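Started following Nullanlow cricket again this summer after a long sulk. A thread, mostly so I have a record of what I did with my January.

For those who don't know the club: we play in the second division of a league you haven't heard of, on a ground next to a road you've probably driven down without looking left. The outfield slopes. Visiting captains always walk out, look at the slope, and ask which end is the good one. There is no good one.

Opening match was away at Grurkari. We won the toss and bowled, on the grounds that the sky looked gray. The sky then cleared up over the course of the first over and stayed that way until the tea break.

Grurkari put on 200 without seeming to try very hard. Their number four spent most of his innings leaning on his bat and chatting to our keeper. I believe they discussed gutters.

Our chase began well, in the sense that both openers found the middle. Then one of them called for a run, changed his mind, changed it back, and we had two grown men standing at the same end looking at each other like they'd met at a funeral.

It didn't get better. We have a left-hander who plays the sweep to everything. Full ball, sweep. Short ball, sweep. He swept a bouncer. It hit him on the shoulder and went for 2 leg byes, and those may have been the most fluent runs of the afternoon.

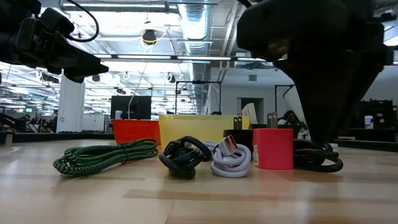
Lost with plenty of overs unused. The club's match report called it "a useful workout on a testing surface." The surface had tested Grurkari for the first half of the day and they'd passed.

Second game, home to Babaei. I took a folding chair, a flask and low expectations, and only the chair let me down.

Because we were good! I don't have the vocabulary for this, I've had no practice. Our new off-spinner came on from the road end, where the slope takes the ball the wrong way, and it kept doing something the batters hadn't planned for. Three wickets before drinks. One of them didn't even look back at his stumps. He just heard it and started walking.

The catching was a different matter. We dropped their captain twice, once at slip and once at a position I can only call "nearby." The second one went up so high that three fielders had time to get under it, agree whose it was, and then all leave it politely.

He got out next ball, caught by the man who had been most polite.

Target was small enough that even I relaxed. Then we lost 2 wickets in an over and I stopped relaxing and started peeling the label off my flask.

Sweep guy came in. First ball, sweep, four. Second ball, sweep, four. I take back about half of what I said about sweep guy.

We got there with 3 overs left. The winning runs were an overthrow. I've seen people on here say that's a bad way to win and I'd like to invite them to support Nullanlow for a decade and get back to me.

So that's one each way, with the decider for top spot in our half of the draw at Sorna next. They have a flat pitch, a proper scoreboard, and a fast bowler who runs in from somewhere near the parking lot.

The forecast says gray skies again. If we win the toss I would like somebody to take our captain gently by the elbow – bat first, please, just to see what happens.

Bus leaves at 8 in the morning. I've fixed the chair.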